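Jordan Lockwood
10 June 2019

1/ Posting our equipment plan for the second manipulation cell, since several people asked after the budget meeting. Prices left out where the quote is confidential. Line items and reasoning only.

2/ The arm is the largest line and the least interesting. We are requesting the same model from Brultatholm that we have now. A different arm would mean new calibration, new spares and a second set of safety paperwork. Lead time on the quote is 10 weeks.

3/ Work envelope comes next. The current cell runs at the long butcher-block table in the kitchen lab, with foam blocks as the standard workload: stacks, arches, loose pieces lying between them. Any new arm has to reach over the same kind of surface and lower a small part onto a short stack without touching a tall one beside it.

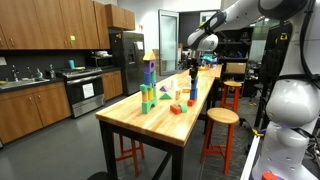
4/ Table. No new purchase. Atieno Kashindye priced an aluminum extrusion bench and it cost more than the gripper. Wood is fine for this work. If the top moves relative to the base, we recalibrate.

5/ Floor space. Stools, the oven door, the refrigerator door and the walkway to the glass door all have to be on the layout drawing before anyone signs it. The first version had the arm and the table on it and nothing else. Facilities sent it back, correctly.

6/ Gripper. Two quotes: Jatness, and a rebuild of our present design in house. Jatness is cheaper on paper. Add the adapter plate, the cable and a spare set of fingers and the difference is 4 percent. We are going in house because Ayantu Ayele can machine replacement plates here.

7/ Finger geometry is what we would change. Wide plates are stiff, but they take up a lot of the wrist camera's view, and anything low and close to the wrist ends up behind them. Foam tolerates a poor grasp. The parts we want to handle after November will not.

8/ Wrist camera. Small line, large effect on everything after it. Requirements, in order: short minimum focus distance, global shutter, locking connector. Resolution is further down than most people expect. Please stop sending me datasheets that list only resolution.

9/ Lighting. It was missing from the first draft and is now its own line. Overhead fixtures on a glossy top put bright patches in the wrist view. Diffuser panels are budgeted at 180 dollars. Refinishing the table matte is the alternative, quote pending.
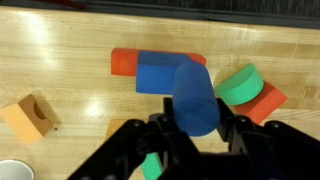 Wrist view, blue cylinder in the gripper. Glare at upper left and middle left.

10/ Spares: 2 finger sets, one wrist cable, one camera. The cable is the part I would not cut. Mal-soon Seo asked whether the service contract covers it. It does not. Cables are listed as consumables, page after the signature block.

11/ Foam blocks: we already own enough. Zero on the sheet.

12/ Not in this request: a second workstation, a mobile base, a force-torque sensor. The sensor was the hard one to drop. It goes in the next cycle with its own justification.

13/ If you have run an arm over a plain wood top for more than a year, I would like to know how often you recalibrated. Replies are open.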